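May, 6:40 am

Up before the alarm again. Rain on the porch roof, then no rain, then rain. Seeds from Plarner came yesterday and I still haven't opened the box. Should have started the squash two weeks ago. Every year I write that down and every year same thing.

Garden list: turn the back bed, fix the hose splitter, string for the peas. The peas are leaning on each other like drunks. Slugs got three of the lettuce overnight so I put out the copper tape, what was left of it. Paid 40 dollars for compost at the Omden place and half of it is sticks. Not going back. (I said that last year too.)

Noon. Soil not too bad once I got below the crust. Worms everywhere, fat ones. Dug until my back quit. Found a spoon, a marble, and part of somebody's plate, blue rim. Put them on the windowsill with the others.

Lunch was toast standing up. Read the water bill while eating, mistake. 882 gallons more than last May and I've hardly watered yet. Walked the whole line looking for a wet spot. Nothing I could find. Will call them tommorow and sit on hold.
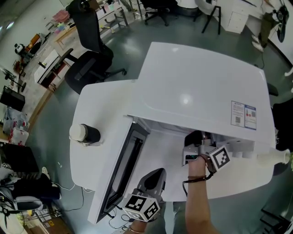
*Lid up a bit, cup on its side on the ledge.*

Afternoon, moved the tomatoes out to harden off. Two hours only, in the shade by the fence. The Zandholm ones look leggy, the Cárdenas ones look like they want to take over the yard. Stems thick as a pencil already. Forgot to label the last tray so thats a surprise for July.

Wind came up around four and knocked over the tall pots. Lost one pepper, snapped clean. Stuck the top in a glass of water, might root, might not.

Should mow. Didn't mow. Dandelions all gone to fluff and I can feel next door looking at them over the hedge.

9 pm. Knees bad, hands worse, dirt under every nail even after the brush. Bath, then bed. Forecast says 75 and sun so squash in first thing, no excuses, box is on the kitchen table where I have to move it to get at the coffee. Peas still need string. Hose still drips. Oh and bring the tomatoes back IN, just remembered, going out with the flashlight now

Ok they're in. One slug on the tray. Evicted.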